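Caps on or caps off? I'm still not convinced anyone knows

I have been told both, with complete confidence, by people who were supposed to know. When I lived in Hisard the rule was caps off, always, and you could get a sticker on your bin for leaving one on. Now I'm in Ferkport and the Wallilent flyer says caps on. Same plastic, same kind of truck.
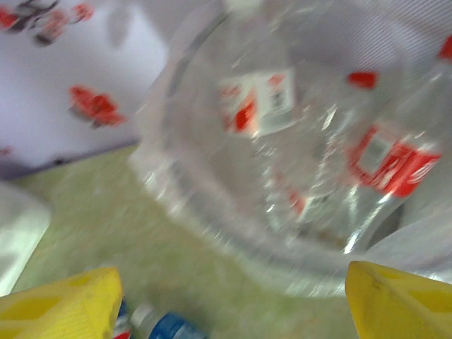 D. Papadopoulos
Writes this blog, rinses own bottles
Posted 20 April 2026

So on Sunday I decided to go through the drink bottles properly, flyer in hand, and see how far the instructions would get me. They fit on one side of a postcard. I figured it would take 8 minutes and it ate most of the morning.

Rule one is no plastic bags. Fine, except that's how bottles travel. They get dropped into a clear bag, the bag gets squashed into a corner, and then you're peering through crumpled film trying to tell what's in there. If you want people to stop bagging, give them something else to carry the stuff in. The flyer suggests a "dedicated container" and shows a very nice one for $79. No thanks.
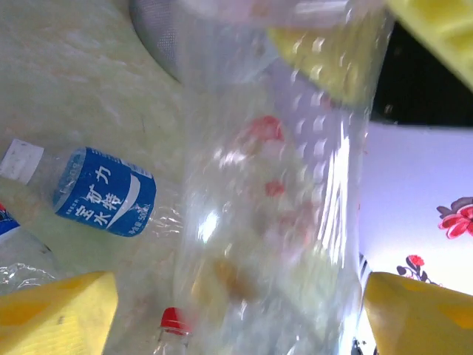 Rule two is labels. The flyer says labels "may be removed if convenient," and I'd love to know what that means. Either they matter at the plant or they don't. I had a 500 mL water with a big blue label wrapped around the middle, and I could have spent a while picking at it. I left it on. I suspect that's what most of Ferkport does, and the trucks still come.

Rule three is the one I have real trouble with: "empty and rinse." How rinsed? One swirl? A soy milk bottle is not a water bottle. Anything milky leaves a film, and by the time you've run the tap long enough to get it truly clean I wonder what we've saved. 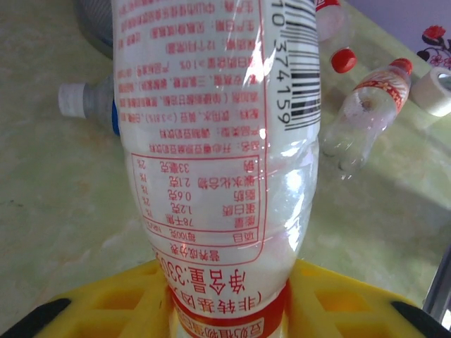

And I do read labels, so I'll say it. The soy milk one lists soybeans at 3.8% or more and 1.2 grams of protein per 100 grams. That's mostly water with good manners. It keeps for 12 months, though, so I'm in no hurry to pour one out for the sake of a tidy bin.

Back to the caps. Wallilent claims its line handled 2,943 tons with caps on last year. I can't check that and neither can you. What I can tell you is that a loose cap goes wherever it likes. I'd find a red one, then a blue one, and have to work out which bottle it came from, and whether it even mattered if the red went on the wrong neck.

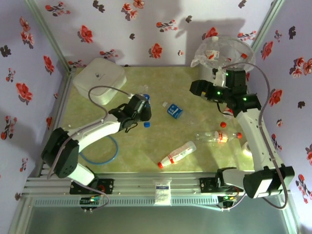 My system for now is cap on, label on, one swirl, no bag. I wrote to Wallilent in November asking about the labels and got 400 words on their commitment to the community, none of them about labels. I've written again. If a straight answer shows up, I'll add it to this post.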